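Budgeting for hand-held gripper collection

Equipment planning for hand-held gripper collection is the part of a robot learning project that settles how many devices are bought, what is bought with them, and when the money is spent. It is usually done before any arm is ordered, as the hand-held tools can be put to work in ordinary homes on their own.

Unit of purchase

Grippers are bought singly or in pairs. Two-handed tasks, such as sorting a box of household items on a bed, need a pair for each operator, and a plan that counts devices by operator will come up short. The Noltitz project first budgeted 52 grippers and raised the order to 78 after two-handed work was added in June.

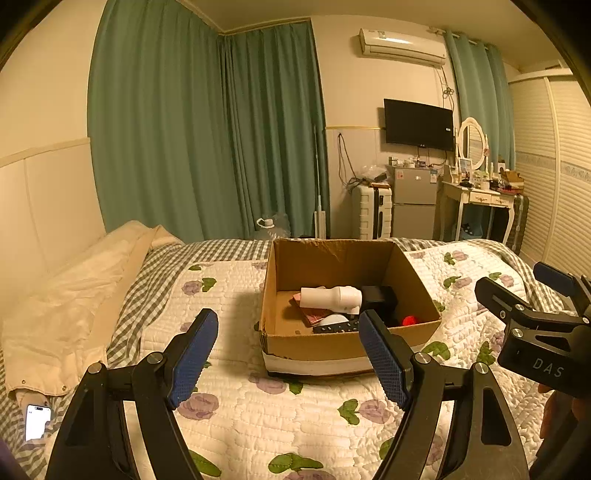 Consumables and spares

Finger pads and pivot screws are commonly listed apart from the devices. Soudabeh Vahidi, who drew up the purchasing plan at Cillivum, set one spare set of pads for every 4 grippers and kept a separate line of 3000 dollars for repairs. Props are a smaller cost – most homes already have boxes, remote controls and cloth items that will do.

Storage and shipping

Recorded video takes up more of the budget as a project grows. Butside buys storage drives with each batch of grippers, while Talebi rents storage by the month and pays for it out of operating funds. Shipping between homes is charged per case, and a pair normally travels in one case.

See also

Bimanual manipulation
Equipment leasing
Total cost of ownership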